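The Good Saucer

By the time the kettle had come to the boil, Ffion Mostyn had told Irja about the stairs, the neighbor's dog and the price of the train from Indgate, and she still had not said a word about the letter. Irja Jääskeläinen had known her a long time and let her run. She put out the white cup, the one with its own saucer, which was how visitors were served in that kitchen even when they had been coming every week since the old bakery closed.

"You'll want sugar," Irja said.

"I gave it up."

"You gave it up in January. It's been a hard month."

Ffion laughed at that, a bit wetly, and then there was nothing for it but to pull a tissue out of her sleeve. She didn't use it. She sat with it in her lap for a while, and then she got up and went to stand at the counter, where the light was better and where she could talk to the wall instead of to a person - she had always found walls easier.

The letter was from Rhodri Bellis. He was selling the house at Gudlow, the tall one with the green gutters where the two of them had spent every summer of their girlhood shelling peas for his mother, and he wanted to know whether there was anything in it that Ffion would like to have. Anything at all, he'd written, and had underlined it, and then at the bottom he had added that the piano was already promised.

"So I thought about it all night," Ffion said. "I went through every room in my head. I did the attic twice."
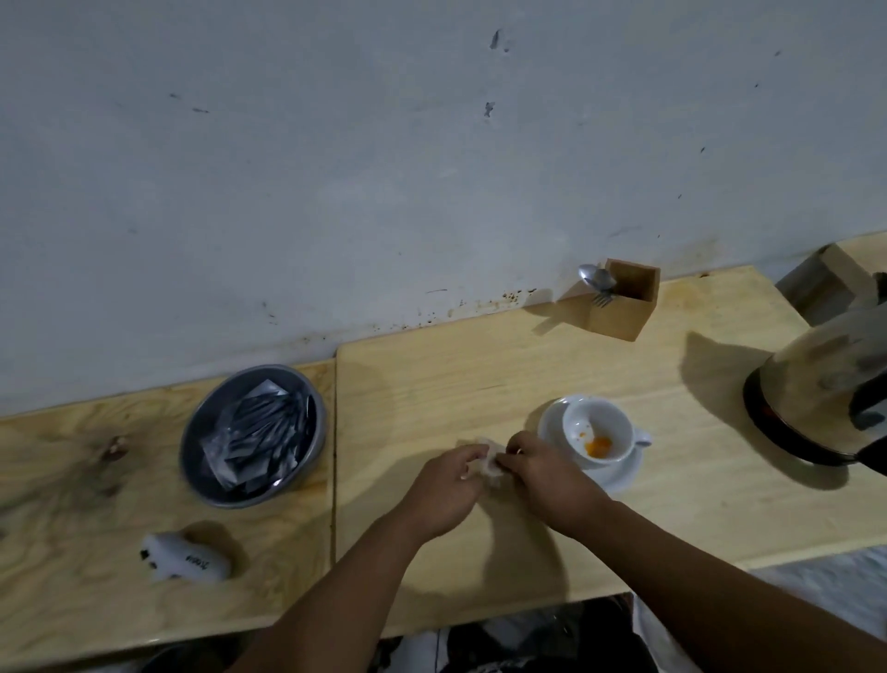
She had folded one corner over and then the next, the way her grandmother used to do with butter paper, and now she pinched the whole thing into a loose wad and started over again. Irja watched her do it and did not offer her another. It seemed to be helping.

"And what did you come up with?"

"That's the trouble. There's the clock, but I never liked the clock. There's that big blue dish from Drevomard that they carried all the way home on the boat, and I'd be afraid to wash it. And the books - do you know he's counted the books? There are 1,228 of them. He put it in the letter, as if I might have a shelf that size."

"Rhodri always did count things."

"He counted the peas once."

"He did not."

"He did! He got as far as 305 and his mother took the colander away from him."

They both had to stop for a minute after that. Irja leaned on the back of a chair and wiped her eyes with her wrist, and the tea went on getting darker than either of them cared for, and out on the landing somebody went by with what sounded like a great many shopping bags.

When it was quiet again Ffion said, in quite a different voice, that what she really wanted was the step. The back step, the stone one, with the dip worn in it where you put your feet while you did the peas. She knew perfectly well it was holding up the door. She knew you couldn't write to a man who was selling a house and ask him for part of the outside.

Irja thought this over. She was a practical woman and had once moved a stove across town in a baby carriage.

"What does a step weigh?" she asked.

"Oh, Irja."

"I'm only asking. Yasaman Rashti's boy has the van until suppertime, and he owes me for the curtains."

Ffion turned around then. The tissue was down to a hard little lump, and she looked at it as though someone had handed it to her in the street. She put it in her pocket, came back to the table and sat down.

"One sugar," she said. "And get me something to write on."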